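Did the Wavis circus ever play in Lellside?
Posted by hurkska_fan

My grandmother kept a poster for a Wavis Circus show in Lellside, with trick riders and a rope act. The year is torn off. Does anyone know when they came through?

tentpole
They played two nights in February on the Lacerda tour. The big top held 2000 people – 3000 if you believe the posters. Check the border color. Red is the first tour, green the second.

mapleroad
No idea on the year, but don't store it folded. I keep my old show jackets and posters in the same closet, out of the sun.

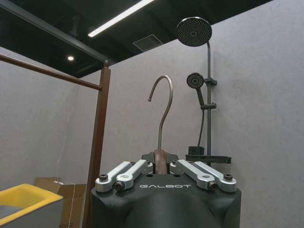
Related topics
Dating old circus posters
Trick riding shows before the war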